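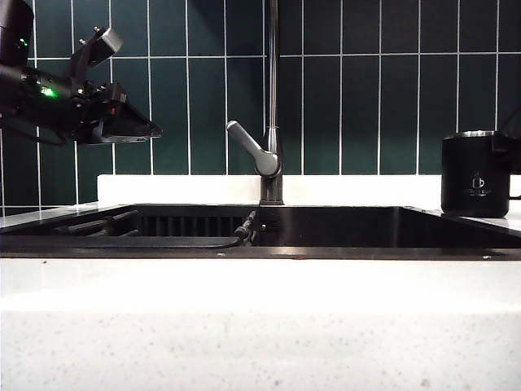
A kitchen sink, a tall faucet and a wall of green tiles.

Hi, I'm Imke Hinrichs, and I want to tell you about the thing in your kitchen that you probably use ten times before lunch. The sink!

Look at the handle next to the tall spout. When you lift a handle like that one, it opens a little gate inside the faucet and the water gets pushed out (it has been waiting in the pipe the whole time, squashed and ready to go). Push the handle back and the gate shuts.

And the tiles? Water can't soak into shiny tiles the way it soaks into paper, so when you splash, and I splash a lot, you just wipe the wall with a cloth.

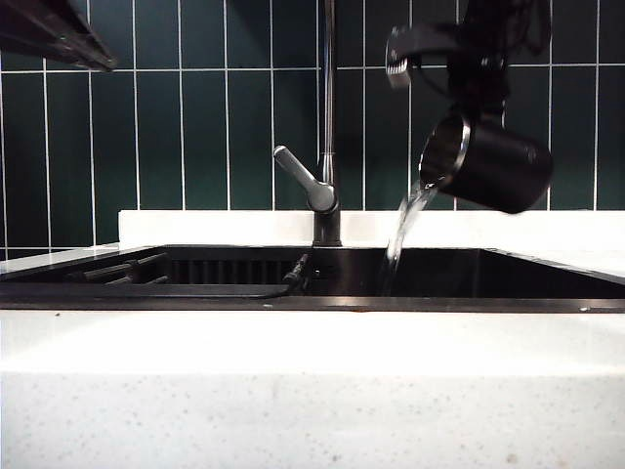

Water pouring out of a black mug into the sink.

See how the water starts out wide at the rim of the mug and gets skinny on the way down? Falling water speeds up as it goes, so it stretches thinner. Water also likes to stick to itself, and that pulls the sides of the sheet together.

Try it! Fill a plastic cup, hold it over your own sink and tip it slowly. Then tip it fast. Which one splashes more? I tried it 5 times and got my sleeves soaked.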